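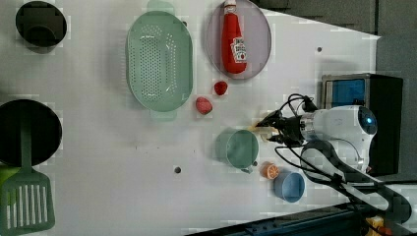
Gripper beside the green cup, kitchen set laid out on the table.

Search minutes... Go

Briketti arm kit review, 11th July

Hauwa Onyeka took the chair and I scribbled, so blame me for typos! We went over the Tutov quote first: 3,000 for the arm and gripper, plus 40 a month for support. I like the kit a lot — the price, less so. Hauwa wants the cup and plate tasks scored before we sign anything, and we all agreed. Stilora's offer from March stays open as a backup.

To do: I'll ask Tutov about spare fingertips and a longer trial. Hauwa writes up the scoring sheet.

2 comments | 5 shares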